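Arbeitsheft Lizenzprüfung, Eintrag Juli, begonnen 9:40
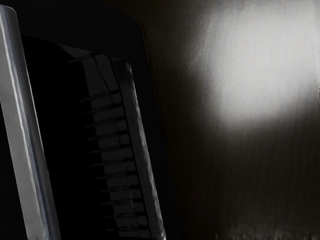

Abb. 1: Greiferfinger und Gehäuse, Simulation

Vergleich der Standorte für die Tokenausgabe von Prandel. Es geht mir heute nur um die Frage, ob die Gesellschaft in Liechtenstein oder in Estland gegründet wird. Die Steuer kommt in einen eigenen Eintrag.

Stand der Unterlagen: Mostyn hat den Fragebogen zurückgeschickt, 70 Punkte, davon 69 beantwortet. Offen ist Punkt 5, Herkunft der Mittel. Ohne diesen Punkt kann ich die Akte nicht weitergeben, auch wenn der Rest sehr ordentlich gemacht ist.

Zum Whitepaper: Der Entwurf von Atham nennt den Token an einer Stelle «Nutzungsrecht» und zwei Seiten später «Beteiligung am Ertrag». Das muss man unbedingt vereinheitlichen. Bei der zweiten Formulierung kommt sofort die Frage, ob es ein Wertpapier ist, und dann haben wir ein anderes Verfahren und einen anderen Zeitplan. Ich habe beide Stellen gelb markiert und eine Rückfrage geschrieben.

11:15. Telefonat mit Wondden wegen der Kontoeröffnung. Sie verlangen eine Liste der wirtschaftlich Berechtigten und einen Geschäftsplan für drei Jahre. Die Gebühr für die Vorprüfung beträgt 3,000 Euro (dreitausend, im Angebot steht es mit Komma, bitte nicht falsch lesen). Ob diese Gebühr bei einer Ablehnung zurückgezahlt wird, konnte man mir nicht sagen. Schriftlich nachfragen!

Meine Meinung bis jetzt: Liechtenstein ist teurer, aber die Regeln sind für mich klarer zu lesen. Für Estland fehlt mir noch eine Übersicht, welche Personen vor Ort sein müssen. Die alte Notiz im Ordner ist dafür nicht mehr brauchbar, ich habe sie durchgestrichen.

Noch zu tun:
Punkt 5 bei Mostyn anmahnen
Antwort von Atham zum Whitepaper abwarten
Kostenblatt für beide Länder in die gleiche Form bringen

16:30. Atham hat geantwortet, sie streichen den Satz mit dem Ertrag. Neue Fassung kommt per Mail.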